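Looking After a Maple Bench Top (and the Bowls That Live on It)

Posted February 21, 2025, by Lucienne Barbier

A laminated maple top will last for decades if it is kept clean, oiled and free of standing water. Most of the tops I am asked to look at have been let down by small habits: a wet bowl left overnight, a dirty cloth, oil put on over crumbs. The notes below cover a light maple top used for sorting, mixing and general bench work, and the coloured bowls that go with it.

Daily wipe-down

Clear the top before you wipe it. Going around things leaves a ring of dust where each one stood, and grit under a bowl will scratch when the bowl is next dragged. Use a well-wrung cloth with warm water and a drop of dish soap. Wipe along the strips, then go over it again with a dry towel.

Pay attention to the edges. If a metal rail or frame is fixed to the top, crumbs and sawdust collect in the corner between metal and wood. An old toothbrush gets them out. Slotted aluminum posts hold dust in the grooves as well, and a dry paintbrush clears them faster than a cloth.

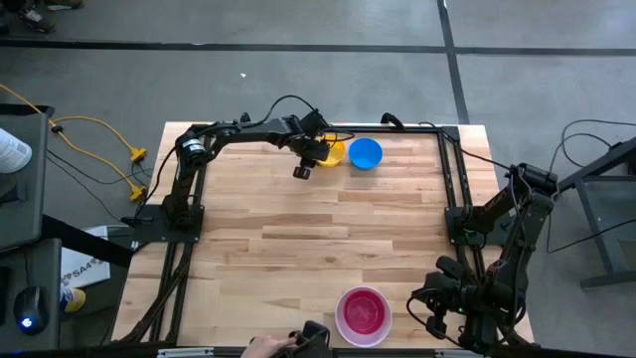 Maple bench top with yellow, blue and white bowls set out.

Sanding and oiling

Sand lightly when the surface feels rough or the colour goes grey. Work with the grain and vacuum thoroughly afterward. Wipe with a barely damp cloth and let it dry fully before any oil goes on.

I use food-safe mineral oil on any top that will have bowls of food on it. Pour a little in the middle, spread it with a lint-free rag, leave it for around 40 minutes and wipe off whatever hasn't soaked in. Two thin coats are better than one heavy coat. A heavy coat stays tacky and picks up lint.

My own top is a Clisberg, 75 cm deep, and I oil it every September before the heating comes on. In a dry house you may want to do it again in late winter. If water soaks in and darkens the wood, it is time.

Lay oily rags flat outdoors to dry before they go in the garbage. Mineral oil is fairly harmless, but linseed and tung oil rags can heat up on their own when they are balled up, so it is a good habit with all of them.

Marks and stains

Water rings: rub with a little oil and fine steel wool, along the grain. Leave overnight and look again.

Berry or beet stains: coarse salt and half a lemon, five minutes, then rinse and dry. Don't leave the lemon sitting -- it will bleach a pale patch in maple.

Black marks near metal: usually iron reacting with moisture. Sand lightly, and put a thin strip of felt or cork between metal and wood if the fittings allow it.

Choosing and using the bowls

Plastic bowls are kinder to an oiled top than stoneware, which often has a gritty unglazed foot. Buy them in different colours and give each colour a job. At my bench yellow is for small hardware, blue is for anything waiting to be cleaned, and purple is for odds and ends. A bigger bowl in a pale colour is useful for catching scraps.

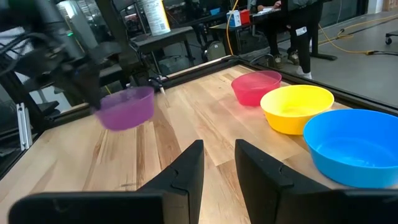 Purple, pink-red, yellow and blue bowls on the light wood.

Lift bowls when you move them. Sliding is what leaves the fine curved scratches you see on older tops, and an oil finish won't hide them.

Keep food bowls and workshop bowls apart for good. Once a bowl has held screws or solvent it doesn't go back to the kitchen, however well it is washed. I mark the underside of the workshop ones with paint marker. The Brovberg bowls I bought first had a recess in the base, so the mark didn't rub off. The Wada ones are flat and need redoing every year or so.

If bowls stick together when stacked, stand the bottom one in warm water and put cold water in the top one. Give it a minute and twist. Don't lever them apart with a screwdriver, as the rim will chip.

Floor and cords

Extension cords lying on concrete get stepped on, rolled over and soaked when the floor is mopped. Coil the spare length loosely and hang it on a hook, and keep the plug ends up off the floor. Look over the jacket when you coil it -- any nick that shows the inner wires means the cord is finished.

Sweep toward the door, away from the bench, and do the floor before the top. Dust settles for a while after sweeping, so leave it a bit and then wipe the wood last.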